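**Lodby tabletop — is it really worth refinishing?**

**mossback80** wrote:

Got the Lodby table off a neighbor who paid way too much for it. Pale wood, grain all over. A guy at Rirkau told me I "have to" put their hard oil on it, 40 bucks a can. I smell a sales pitch. Middle of the top: 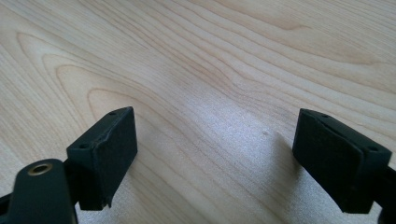

## Replies

**plankton7** wrote:

What's wrong with it? Looks fine to me. I'd leave it alone.

**Khalaf_fan** wrote:

Disagree. Pale tops go yellow and blotchy if you skip the oil. I did my Khalaf desk in June and I'm glad.

**plankton7** wrote:

Glad compared to what? You oiled the whole thing, so you have nothing to check it against.

**mossback80** wrote:

My thought too. One more, with the light on it:
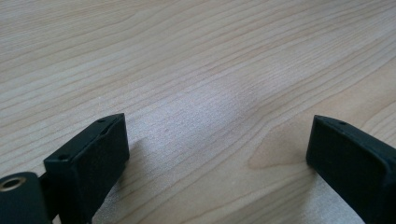

*Lodby top, shiny patch left of the middle, darker loop in the grain to the right*

**Khalaf_fan** wrote:

See the washed-out patch? Finish is wearing thin there.

**dullchisel** wrote:

Or it's glare. You can't judge wear from a reflection. Move the lamp and look again. And find out if it's veneer before anyone says "sand it" — Lalow sells a sanding kit for 80 and I wouldn't let it near a top I wasn't sure of.

**mossback80** wrote:

No idea if it's veneer. I'll check the underside tonight. Not buying the oil yet.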